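Diary > 2018 > Autumn

2018-03-25

Woke before the alarm and lay there listening to the magpies, thinking about Mum's jacket. I've been putting off the wardrobe since February, when we moved the last of her boxes into the spare room at Rerkley, and I'd promised myself I would at least start on the clothes before the cold weather comes in properly. So after breakfast (toast, the end of the cumquat marmalade, far too much tea) I tied my hair up and got on with it.

It's funny what you remember about a person's clothes. I had forgotten the tweed skirt completely, but I could have told you where every button sat on the grey cardigan, and when I found a tram ticket and a peppermint in the pocket I had to go and sit on the back step for a bit. Vasanthi Rathnayake rang while I was out there, bless her, and we talked for ages about her mother's saris and how she still can't bring herself to fold them any way except her mother's way, tissue paper and all. 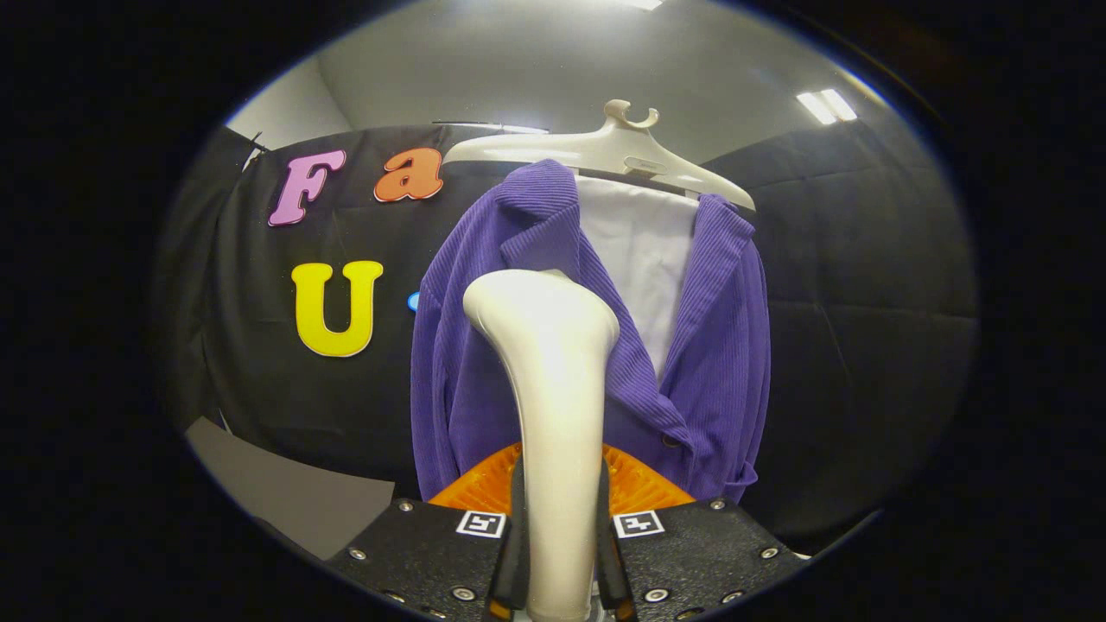
The purple cord on its white hanger.

I do love corduroy. I had a pinafore in it when I was small, a dreadful mustard thing, and I used to run my thumbnail down the ribs all through assembly until the teacher told me to stop that noise. You hardly see a good thick cord now. Vasanthi says to brush it the way it wants to go and never, ever iron it from the front, and she ought to know after 16 years of doing alterations.

By lunch I had 2 bags for the op shop and a much bigger pile of things I couldn't decide on, so I made a cheese sandwich and decided nothing. Caught the 507 into town afterwards to buy mothballs, came home with lavender sachets and a new lampshade, and forgot the milk.

Rain this evening, lovely and steady on the roof. I've left the grey cardigan over the back of my chair and I think I'll wear it tomorrow. Must ring Vasanthi back about the tissue paper, and must, must buy milk.

Filed under: Family, Mending & Making, Slow Days

Contact me | © 2018 The Rerkley Diary | Back to top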